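Karaki Bench Kit — Set-Up Guide
Section 8: Laying out the table for fitting work

Read this section before you unpack the fittings. It covers the mat, the parts plate and the push-button control boxes. Wiring of the boxes is covered in Section 9, and nothing in this section should be done with the supply connected.

8.1 Before you start

You will need a table with a flat, wipeable top. White or another light color is best for small metal parts, which are hard to find on a dark surface. The kit mat measures 463 mm on each side and must lie completely on the table.

Check the contents of the bag marked FITTINGS against the packing slip. Report missing parts to Hallex within the month of delivery. Fittings that have been glued or cut cannot be exchanged.

8.2 Placing the mat and plate

1. Wipe the table and let it dry.
2. Lay the mat with the speckled side up. Leave space on the left for the control boxes.
3. Press the corners down. If one lifts, roll the mat the other way for a few minutes and lay it again.
4. Set the round plate on the mat. Any plate with a raised rim will do — the rim keeps cylindrical parts from rolling off.
5. Put the PVC tee in the plate, on its side, with all three openings clear of the rim.

Note: Keep only the fitting you are working on in the plate. Other parts stay in the bag until their step comes up.

8.3 Arranging the control boxes

1. Stand the boxes to the left of the mat in two rows, two in each row.
2. Put the larger boxes, the ones with the mushroom-head emergency stops, in the front row.
3. Turn each front box so that its emergency stop is at the far end and the colored buttons run toward you.
4. Put the smaller boxes behind them.
5. Press and release every button once. A button that sticks should be reported before the box is wired.

Caution: An emergency stop on a box that has not been wired does not stop anything. Treat the front boxes as unconnected until you have finished the test in Section 9.

Caution: Do not stack the boxes. The buttons can be held down by the weight of the box above.

8.4 Bringing a metal part to the tee

1. Hold the part by its sides, between the fingertips, and keep the end face free.
2. Approach over the plate from the side opposite the tee.
3. Point the part at the opening you intend to use. Line it up by eye before it touches the plastic.
4. If the tee slides, back off and reposition it. Do not chase it around the plate.

Note: Metal parts are supplied lightly oiled. Oil on the mat does no harm, but it will mark paper left lying on it.

8.5 Loose items

Tape, bottles and other small items may stay at the right-hand edge of the table. Keep caps on bottles, and keep every liquid away from the boxes. The kit is not sealed against spills.

8.6 Packing away

Empty the plate first, then roll the mat with the speckled side out. The boxes go back in the carton upright. Order replacement mats under part number 298.

Layout with the tee in the plate and the boxes in two rows:
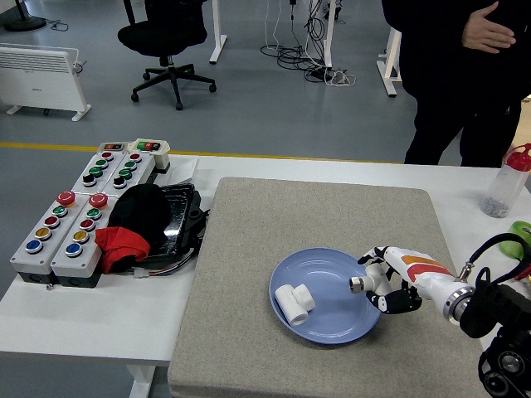

Comment from Walid Semaan: Step 4 in 8.2 could mention plate size. I used a large dinner plate at first and it took up so much of the mat that I had nowhere to rest my hand. A smaller one went much better. I would also move the caution about unwired stops to the top of the section, as I had my boxes set out before I got to it.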